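Ticket 1116: Regional output series does not match published totals after March revision

Status: Resolved
Component: Visgate data portal, quarterly accounts
Opened by: Brarkton office
Assigned to: Kerstin Holmgren

Problem as reported

The quarterly output table for Rarcombe no longer adds up to the national total. The gap shows from the first quarter after the rebasing and gets wider in each later quarter. Trade and employment tables are fine. The reporter downloaded the file twice, once as CSV and once as a spreadsheet, and got the same numbers both times.

Steps to reproduce

Open the quarterly accounts page. Choose Output by region, constant prices, seasonally adjusted. Set the start year to 1984. Download all regions and sum the columns. Compare with the national line in the same file.

Log

KH: Reproduced. The gap is there in constant prices only. In current prices the regions sum correctly for the whole run.

KH: Asked Brarkton whether they were summing chained volumes. Chained series are not additive outside the reference year, and we get a few tickets like this after every rebasing. They replied that they know this and that they were using the contributions table, where the parts should add up.

KH: They are right. The contributions table is also off. Reopened and raised to high priority.

KH: Compared the weights file with the one used before the March revision. The old file has 479 rows. The new one has 8 fewer. All of the missing rows are for construction and business investment in Rarcombe.

KH: The import job drops any row with a region label it cannot read. The rows were sent under the name of the contractor, Başaran, in the region field, and the job could not handle the "ş". It wrote a warning to the import log but did not stop.

KH: Corrected the region field and reran the import on the test server. All rows load. Contributions now sum to national growth within rounding.

Brarkton: Checked the test file against our forecast model. Investment growth for Rarcombe is back in line with the survey figures. Please go ahead.

KH: Pushed to live and cleared the download cache. Anyone who saved the file between the revision and this fix should download it again. The national totals were never affected.

Follow-up

The import job now stops when a row is dropped. Region names are checked against the master list before the weights are read. A note has been added to the revisions page.

Attachments (2)
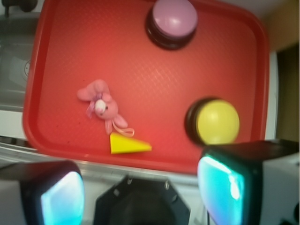
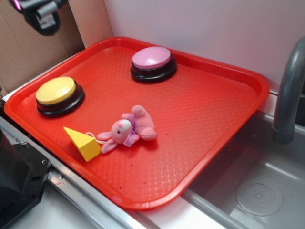

Red tray with push buttons, on a white countertop

Page last changed: Aug 29, 2025 by Kerstin Holmgren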